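In Defence of the Drawer You Can't Describe

Opinion | 20 Jun 2021

Every household I have ever visited keeps one drawer that its owners open with an apology. Ours is the second one down. It holds takeaway menus from restaurants that have closed, a key to something, and the instructions for a kettle we gave away in March. My view, after years of trying to reform it, is that the drawer should be left alone and the rest of us should calm down.

The tidying industry disagrees. I recently paid $30 for a workbook from an outfit called Birhane, which promised a serene home in 7 evenings. Evening one was spent taking everything out. Evening two was spent looking at it on the dining table, where we would otherwise have eaten.
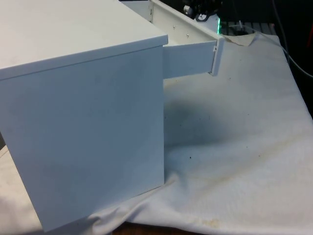
What bothers me is the assumption that a drawer is a moral document. A drawer is a box that slides. It was invented so that a person could put something away without deciding anything about it, and this was a great kindness to people who had already made enough decisions that day. Open shelves offer no such mercy. A neighbour in Bromville ripped out her cupboards for open shelving and now dusts her colanders.

I will grant the tidiers one point, and it concerns furniture. A bad drawer does make you a worse person. The chest I bought from Jalero in my twenties had runners that gave up halfway, so that each morning I wrestled for socks through a gap the width of my wrist. You do not fold neatly into a thing like that. You post your clothes into it, like letters, and hope.

It is also plain that small drawers suit small vices. Give me a linen press and I will fill it with doonas I don't like. Give me something modest with a few shallow drawers and my hoarding is held to batteries, string and foreign coins.

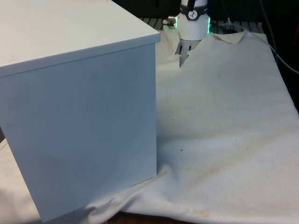
The case against labels

Workbooks love a label. Grardale, where I grew up, had a hardware shop with 332 little drawers, all of them labelled, and the man behind the counter never read one. He just put his hand out and there was the washer. Strangers needed the labels, and strangers weren't allowed behind the counter.

My favourite drawers have plain fronts. Yes, you will open the wrong one first. You'll find the birthday candles while hunting for the tape, and be pleased to know where they live, and forget again by dinner.

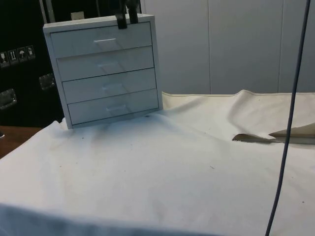

A modest proposal

Keep one drawer for nonsense and be strict about the others, or at least look strict when your mother-in-law comes over. If the nonsense drawer won't shut, take out the thing on top and put it in the bin without reading it. I got through 100 rubber bands this way. The key is staying.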